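Section 4: Entering Your First Exhibition Catalogs
Last revised 2019-08-29

Your shelves are named, your currency is set, and now comes the fun part! By the end of this section you'll have real books in Wemance, and you'll be able to search them by artist, by show and by the person who wrote the essay on page 9 that you keep meaning to reread.

Before you start, pull a small stack. Our test shelf, the Roussel loan collection, has 395 titles and we still began with a short pile of the easy ones. Pick books with a clear title page and a printed colophon. Leave the posters, folded invitations and loose-leaf boxes for Section 6.

4.1 Create the record

1. Open the Shelf view and press New Record. The cursor lands in Title.
2. Type the title from the title page. Covers are often shortened or set in a different order, especially on catalogs designed by the artist.
3. Tab to Artist. For a group show, type the first name, press the plus key and keep going. The field takes up to 19 names, and there's an Overflow box under it for biennials.
4. Fill in Editor, Essay By and Translator separately. One person can appear in all of them.
5. Choose the Language of Text. If the essays run in two languages side by side, choose Parallel and pick both.
6. Press Save. The record number turns from gray to black.

Note: A museum and its publisher go in different fields. If a gallery published its own catalog, enter the gallery in both. It looks fussy, but the venue search in Section 5 is a joy once this is done right.

4.2 Pages, plates and size

1. Enter the last numbered page under Pages. Unnumbered pages go in the small box to the right, in brackets.
2. Enter color plates and black-and-white plates on their own lines. If the colophon gives one total, use Illustrations and leave the other two blank.
3. Measure height first, then width, with the book closed.

Caution: Don't press a book flat to measure it or to count plates. Glued spines from the seventies and eighties crack easily, and a cracked spine has to be entered under Condition, which is no fun for anyone.

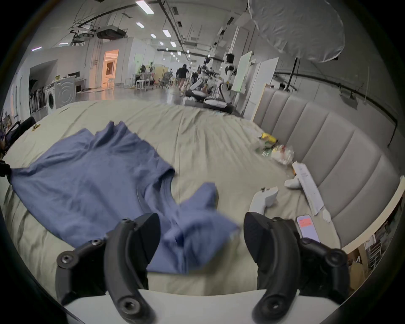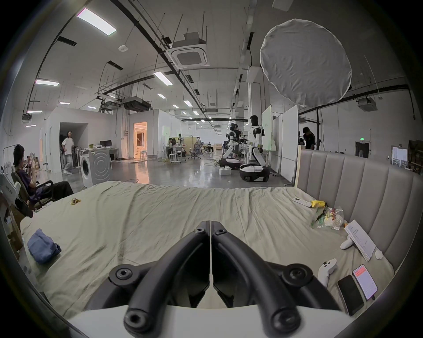
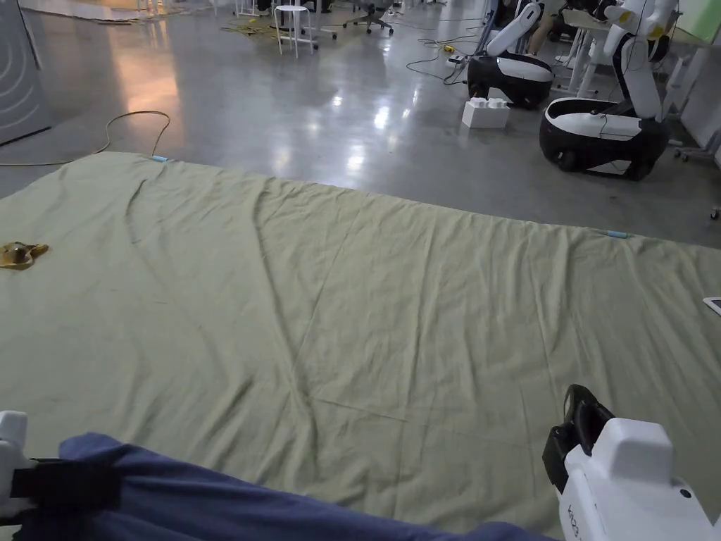
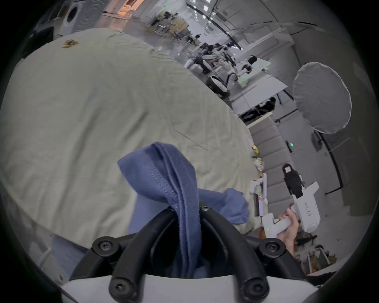

Siiri Ramanauskas wrote to us that the Pages field in version 2 had refused every one of her Prilness pamphlets, all of them unpaginated, until she typed a zero in the main box and put the real count in the brackets. She also asked for a way to mark a pamphlet that was slipped inside a larger catalog, and would we please not call it an "accessory."

Great catch, and both points are in. The zero is now filled in for you when you use the bracket box alone, and there's a new link type called Laid In.

4.3 Link a laid-in item

1. Save the large catalog first.
2. Make a separate record for the pamphlet, price list or errata slip.
3. Open Links, choose Laid In, and type the catalog's record number.
4. Press Save. A small paper clip shows up beside both titles.

Note: Deleting the catalog leaves the pamphlet's record in place. The clip turns red so you can find it a new home.

4.4 Check your work

1. Open Reports and run Missing Fields.
2. Click any title in the list to jump straight to the blank.
3. Run it again. When we did this with the Mulmont donation, the first report came back with 187 lines, nearly all of them missing translators, and clearing them was a very satisfying afternoon.

Note: If a book names no translator, type a hyphen. The report skips it from then on.

Imports from a spreadsheet are covered in Section 7. The new import screen arrives in September, so if you have a long list waiting, you may want to keep adding books by hand until then.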